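1 Apr 2025

Second day back after the break and the reading scheme money has come through. Angelica Javier rang at recess to say the grant was approved at 2112 dollars, a bit under what we asked for. We had put in for 3000. It will cover the levelled readers for the junior grades and most of the travel for the visiting author, and the rest will have to come out of the school fair in May.

Spent the first two periods with the grade fives on their persuasive speeches. Most had chosen longer lunch breaks. One boy argued for shorter ones so that school could finish earlier, and he was the only one who had spoken to anybody outside his own family about it. I marked him up for that. The quiet ones still read from the page with their heads down. I have told them cards only from next week. 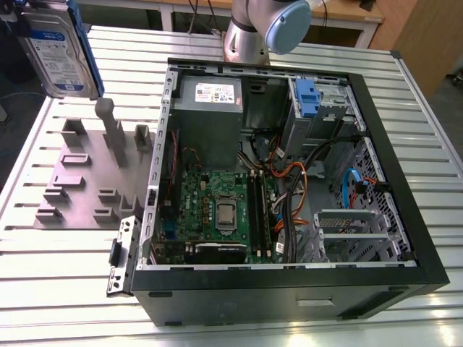
Ryszard Ostrowski took my lunch duty so I could sit in on the parent meeting about the bus. The Reltenby families are still being dropped at the bottom of the hill and the little ones are walking up along the road with no footpath. The bus company wants a letter from the school and another from the council. I said I would draft ours tonight and I haven't started it.

Library count finished after lunch. We have 668 books on the system and 82 of those can't be found on the shelves. Antonina Romaniuk thinks a good many are in classroom tubs and never got scanned back. She is going to go room to room. I asked her to start with mine, as I know I have at least the two atlases and a dinosaur book with no cover.
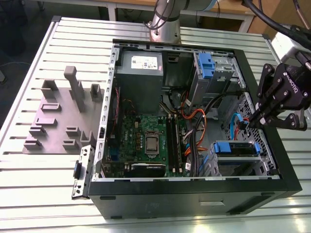

Szymon Walczak wants to run a maths club for the older girls, one afternoon a week, and has asked me to sit in for the first term. He has a good plan on paper – puzzles first, contest questions later, no marks at all. My worry is the room, and what they do once the puzzles run out. He said they might learn what is inside a computer as well, with a tower on its side and the panel off, so they can find the power supply and the green motherboard for themselves. I think that would bring in some of the girls who tell me they hate maths. I said yes to the term. We still need a second adult for the days I have staff meeting.

Mieczysław Sowa came by at the end of the day about the choir. He has lost three altos to netball and would like practice moved to mornings. I don't mind, but it would cut into silent reading, and I told him so. He will ask the other teachers and come back to me.
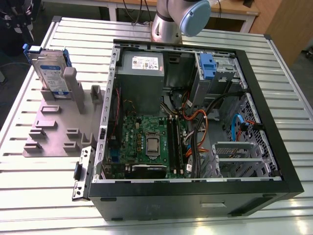
Home by half past five. Leftover soup. Report comments are done as far as the letter M and I am stopping there. Must remember the hall key, the bus letter, and the permission slips for the museum – four still not in.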